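Wiping the faucet, again and again

8 October 2024

I have been recording cleaning tasks for the Odlow project since last December. The work is simple to explain. I do a chore with a pair of hand-held grippers in place of my own fingers, and the recordings are used to teach a robot to do the same chore. There is no robot at my end.

The first tasks were easy ones, mostly folding towels and putting spoons in a drawer. This month it is bathroom sinks, and the target is 200 good recordings. I have 153 so far.

A sink is harder than it sounds. The bowl is no trouble. You push the cloth around in it and the jaws stay more or less level. The faucet is the slow part. With bare hands you wrap the cloth around the neck and twist without thinking. With a gripper you have one pinch point, so you have to come at the base from one side, press, let the cloth bend around the metal, then let go and take hold again from the other side.

I learned a few things in the first 40 takes. A thin cloth works better than a thick one, which bunches up in the jaws. Fold it once and grab it near the fold. Keep your elbow out from your body or you will run out of wrist before you get behind the spout. If you drop the cloth, pick it up with the gripper and keep going. The people who sort the recordings at Windon told me they want those too, as long as the job gets finished.

The other thing is speed. I used to rush so I could get through more takes in a morning, and a good part of those came back rejected. Now I go at the pace I would use if someone were learning by watching me.

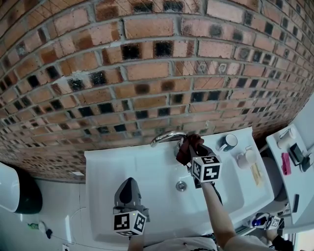 Right gripper on the faucet with the cloth, left one waiting near the front rim.

I leave the mug and cup on the rim for most takes. A real bathroom has things standing around the sink, and the robot will have to work near them without knocking them down. I move them to new spots every so often.

My forearms get tired after an hour, the right one more than the left. I stop for tea and go back to it. After the sinks come mirrors, and I have not worked out how to hold the spray bottle yet.

Recent posts
Folding towels with two grippers
What I charge overnight and what I don't
A week of drawers for Odlow
Moving the shelf in the Rothe Street bathroom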